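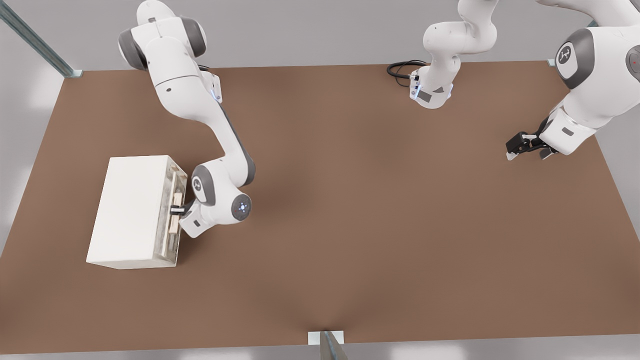
**Hindudville Bus Users' Group – minutes of the March meeting**

Present: Thandeka Mabaso (chair), Hanne Väisänen, Rüdiger Steinbach, Snædís Ravn and me, Nosipho Kruger, taking notes again. We started at 7.10 pm, and the kettle was on before that, so no complaints.

**Last time's minutes**

Agreed, with one change. I'd written that Hanne was in favour of moving the Daren stop up to the chapel. She's against it, quite strongly, and I've put it right. Sorry Hanne!

**The 197**

This took up most of the evening, as I think we all expected. Adetti have sent their draft summer timetable and the last bus back from Daren has gone from 10.40 pm to 9.15 pm. Thandeka read the letter out in full. It says the later bus is "lightly used", and Rüdiger wanted to know lightly used by whom, and on which nights, and had anybody at Adetti ever tried getting home from the pictures in Daren on foot. (He has. He got as far as the quarry and rang his daughter.)

Snædís had a different view and I want to get it down fairly. She works lates at the hospital and says the 10.40 is no good to her anyway, as her shift finishes at half past and the walk to the stop is longer than ten minutes unless you run. She'd swap it happily for an 11 o'clock. We went round this for a good while. Hanne thought asking for a later bus when they're trying to take one off was cheeky, but she came round to being cheeky by the second cup of tea.

What we settled on is to ask Adetti for an 11 o'clock in place of the 10.40, and if they won't have that, to ask them to leave the 10.40 alone. Thandeka will write. I said I'd look over the letter for spelling, and she gave me one of her looks.

**The petition**

Over 1,000 names now, which I'm thrilled about! Most of them came from the counter at Naidoo's bakery, so a big thank you to them, and could whoever borrowed the pen on the string please bring it back. Rüdiger asked if names from outside Hindudville count. We decided they do – people in Daren catch the bus too, they just catch it the other way round. Hanne has the sheets at home in a box file and is making copies before they go anywhere.

**Shelter at Naidoo Road**

Still no roof. The parish say it's with the county, the county say it's with Adetti, and Adetti haven't answered my last two emails. The bench is back at least, although it now faces the hedge, so you have to twist round to see what's coming. Snædís suggested we turn it ourselves. Thandeka said she hadn't heard that, and would I not minute it, but I'm afraid I already had.

Rüdiger will ring the county and ask for a name. A proper name, with a direct number, and he's to keep asking until he gets one.
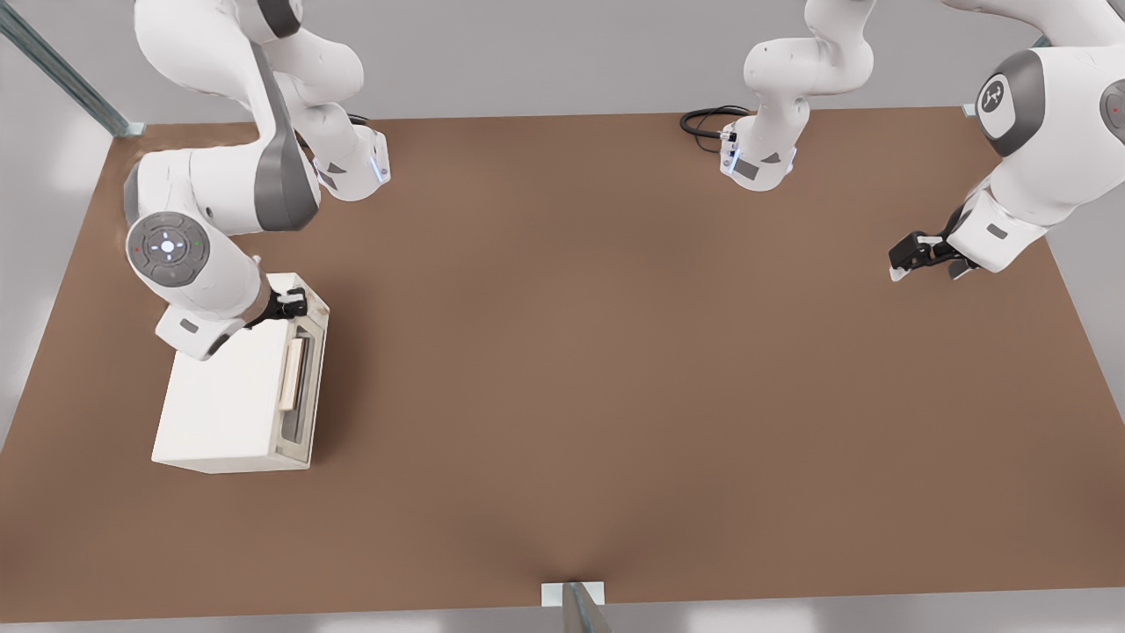
*The big brown tabletop, with the two white arms at work above it.*

**Fares and passes**

Hanne has been through the new fares leaflet with a pencil. A single to Daren is going up to £4 and a return to £5, so hardly anyone will want a single, and she thinks the drivers are going to spend all summer explaining that. The older people's pass still can't be used before half past nine in the morning. The bus that most pass holders want goes at 9.25. We have raised this before, we are raising it again, and it goes in Thandeka's letter as its own paragraph and not tucked in at the bottom like last year.

Snædís asked whether a carer travelling with a pass holder goes free. None of us knew. I'll find out.

**Printed timetables**

A bit of a grumble from me here. I know it's all on the phone now, but I've had three neighbours knock to ask when the bus is, and the sheet at the Daren stop has gone so pale you can only read the Adetti logo. Rüdiger offered to print some large ones on his own printer once the summer times are fixed, and I'll laminate them at work if it's quiet.

**Anything else**

Thandeka is away for most of next month, so Hanne is chairing. Hanne would like short items, please, and would like them in advance.

Somebody left a green umbrella behind last time. It's on my coat hooks.

**To do**

- Thandeka – letter to Adetti about the last bus and the passes
- Rüdiger – ring the county about the shelter roof
- Hanne – copy the petition sheets
- Me – carers' fares, and chase Adetti again

We finished at ten to nine, and Snædís gave Hanne a lift home.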